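The fridge shift

I got to Lesow hungry, which is a mistake when you're going to spend a whole day beside somebody else's refrigerator. The company stocks kitchens for offices and rental apartments, and until this spring the job was all legs and lower back: haul the drinks up, kneel, fill the door, check the dates, stand up, do it again.

Now a two-armed machine is learning the kneeling part, and Ciarán Dunne is teaching it. He stocked shelves here for years before he moved over to the training kitchen, and he still talks like a stocker ("never trust a door bin" was the first thing he told me). He works the arms through a pickup, lets go, resets everything and starts over. By lunch I'd stopped hearing the motors.

Bottles are the big thing at the moment. A bottle on the floor is what a stocker deals with all day long, and it's also what makes your knees hurt at 40. So the gripper goes down to tile level and comes in from the side, low and close, with the fridge doors wide open behind it. 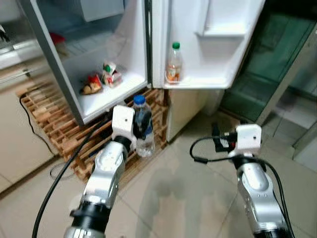

What happens to the stockers?

I asked everyone this, and I got a lot of shrugs before I got an answer. Lesow has 25 people on the stocking crew. Management says the jobs are safe through next April, and a few of the crew told me they believe it — a few told me they're updating their résumés. Both groups were eating the same donuts.

The pay part surprised me! Anyone who signs up for training shifts gets an extra $4000 a year, and the shifts are indoors, with a chair. The catch is that you do one motion over and over. One woman lasted two weeks and asked for her van back. She missed the driving, she said, and she missed people saying hi to her in the hallways.

Ciarán doesn't miss the van at all. What bugs him is the pace. He can fill a door while thinking about dinner, and the arms need him to slow down and notice where his own hand goes first. He's started doing it at home (his kids think it's hilarious).

I tried the controls myself before I left. I went for a bottle and knocked it flat, twice, and Ciarán set it back up both times without saying a word.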